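Saranya Kamath
18 March 2021

Right, a few words on "collectable" plates, as my aunt has been offered another set and wants to know if it's a pension.

The leaflet says Mitska plates are "limited to 3000 pieces". Limited by whom? There's no register, and the number on hers is 2384. I could write 2384 on a saucer.

It also says values have "risen steadily". I looked at finished sales from January. Most didn't sell at all. The ones that did went for less than the postage.

Asking prices are another matter – you can ask what you like for a plate. One Nieminen seller has had the same four seasons set up at £18 each for as long as I've been looking.

Then there's the certificate. Signed by the firm that sold you the plate, confirming that the firm sold you the plate. Lovely.

I don't mind people liking them. A bird on a branch, a few autumn leaves, up on the wall in the hall, fine. Just don't tell a retired woman it's an investment.

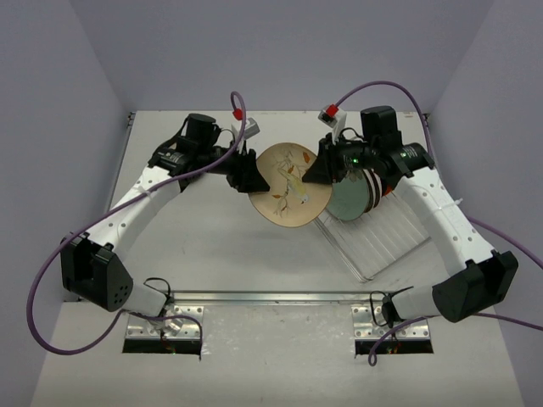

Rafia Qureshi replied that her mum's Drurkach ones did go up, and she got £3 more than they'd paid for the lot.

Over how many years, Rafia? And did that include the frames?

Anyway, my aunt has rung them and said no. They've offered her a free thimble if she'll think it over.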